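Drovdale's coffee morning is moving, and I for one am thrilled

15 March 2020

If you've ever tried to find a seat at the Drovdale coffee morning, you'll know why I did a little dance when the news came through. We're getting the big room at the Ogunleye Center! It starts in June, same time as always, and there's space for up to 10 tables (we've been squeezing around 4, elbows and all).

The bus stops right outside, and parking is free for the first hour. I asked about cake and was told yes – there will be cake. Coffee stays at a dollar a cup, refills included.

One change I like a lot is that we're being asked to bring our own mugs. I've already been through my cupboard twice and still can't choose.

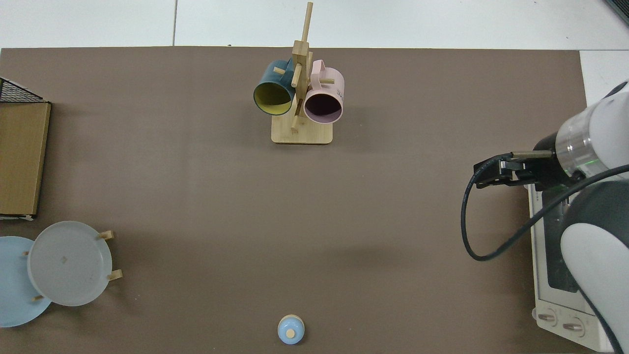 Mugs on a wooden mug tree. Photo: Wonano

If you forget yours, you can borrow one at the counter. Anyone who wants to help set up should call the center before the end of May and ask for the kitchen – they're after 5 more pairs of hands, and I've put mine down already.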